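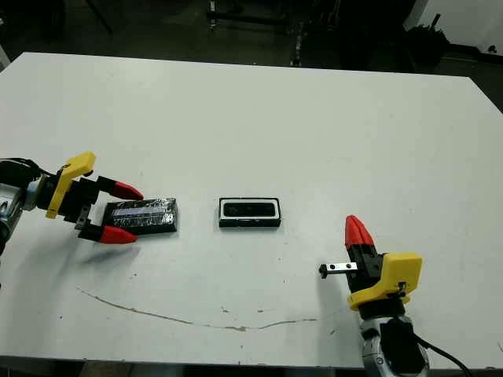
4. Recording Demonstrations

Read Section 3 first. If you skipped it, the arms will let you know.

The Humau station learns by copying you, bad habits included. A usable set for one task is 600 episodes. The set behind the Uldale policy has 2,371, and Yaneth Bermúdez, who recorded most of them, would like you to label yours properly.

4.1 Before you record

1. Wipe the table. Stains and scratches that won't come off can stay, but don't swap the tabletop halfway through a set.

2. Check that all red fingertips are pushed fully onto the fingers. A loose tip makes a convincing grasp right up to the lift.

3. Place the tray between the two arms, cavity facing up. Place the block on the left arm's side with bare table between the two.

4. Leave the clear wrap on the block if the task sheet says "wrapped." It crinkles and throws glare into the camera. So will the ones on the customer's line.

5. Open both grippers and move the arms to the start pose.

Note: Shift the block a little and turn it a little between episodes. If you put it in the same spot every time, you will train a very expensive machine to visit that spot.

4.2 Recording an episode

1. Press the left pedal. Wait for the tone.

2. Bring the left fingertips around the near end of the block, one on each side, and close.

3. Lift, carry, and lower the block into the tray. Use the right arm to steady the tray if it slides.

4. Open the gripper and back both arms away.

5. Press the left pedal again to save, or the right pedal to discard.

An episode should run under 40 seconds. If you stop to think, the policy will learn to stop and think, minus the thinking.

CAUTION: Keep hands off the table while the tone light is green. The grippers do not know you from a block.

CAUTION: Check cable slack at both wrists before reaching across the table. A snagged connector ends the session and usually the connector.

4.3 Fumbles

Keep an episode if you missed the first grasp and recovered cleanly. Tag it "retry." Discard it if the block left the table or you said something the microphone shouldn't have.

Error 239 means the two arms' clocks have drifted apart. Save nothing, restart the Magalhães bridge, and repeat step 5 of 4.1.

4.4 Uploading

Name the set with the task, the station, and your initials, in that order. "Test_final_new2" is already taken.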